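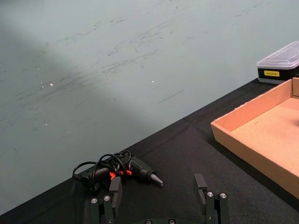 Figure 2. Wrist view, glue gun task. Gripper open, cord looped over the tool, open cardboard tray at right.

4.2 Shop-floor chores: tools with cords

Putting a tool into a tray sounds easy. For a person it is. For the arm, the cord is most of the problem — in Figure 2 the loops hide part of the gun's upper side, and the gun is black on black fabric, so the orange parts by the trigger are the best cue the policy gets. Nozzle next, but it is dull gray and small.

We trained on 1,966 demos from the Povura bench, none from Dunavow. Target had been 2,000; the rest were dropped for bad timestamps. Two grasp points were allowed, body or barrel. Body grasps held better. Barrel grasps tended to roll, and a rolled gun drags it's cord over the tray wall.

Failures mostly the same kind. Finger closes on a loop, arm lifts, policy thinks it has the tool. Nagano (Junpei Nagano, Salcedo group) saw this with phone chargers in April and we see no reason it would go away with more data alone. Force readings might help, not tested here. So, ready for a real workbench? Not yet — cordless items yes, corded ones need somone watching.

6 min read
2 shares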